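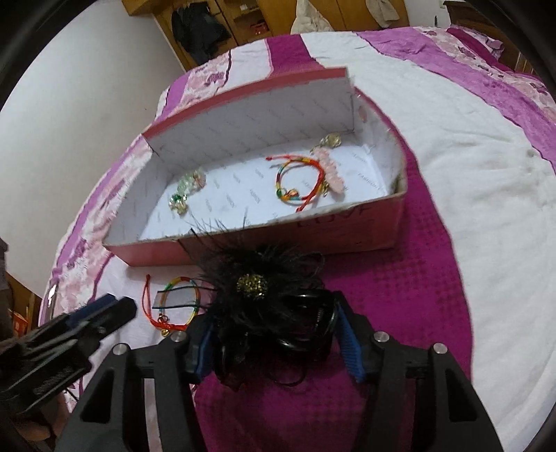

About Gevico

Gevico makes hand-held grippers and trains people to use them. Our workshop is on Tesine Street, in the old Bech building, and 6 of us work there full time. Malou Eskildsen started the company and still runs the training side.

The grippers are worked by hand. People use them to do ordinary household jobs, and the recordings are later used to teach robot arms the same jobs. Most of our tasks are small ones: putting hair clips and bracelets in a box, folding a towel, clearing a desk. Small, soft and tangled things are the hardest to pick up cleanly, so we practice with those a lot.

Open day

We hold an open day every December, on a Wednesday. Last time 168 people came through, many of them with children. Doors open after lunch and you can stay as long as you like.

Visitors start with a short demonstration by one of our trainers. After that you get a gripper in each hand and try a task yourself. Most people squeeze too hard at first. It takes a few minutes to get used to how the jaws close – children often pick it up faster than their parents.

In the back room we show Cekedero, our own software for sorting and checking recordings. It held 1827 finished tasks at the last open day, and visitors could look through them on the big screen.

School and group visits

We take groups the rest of the year too, up to six people at a time. A visit lasts most of a morning and includes the demonstration and time with the grippers. There is no charge for schools. Call the workshop or stop by the front desk to set a date.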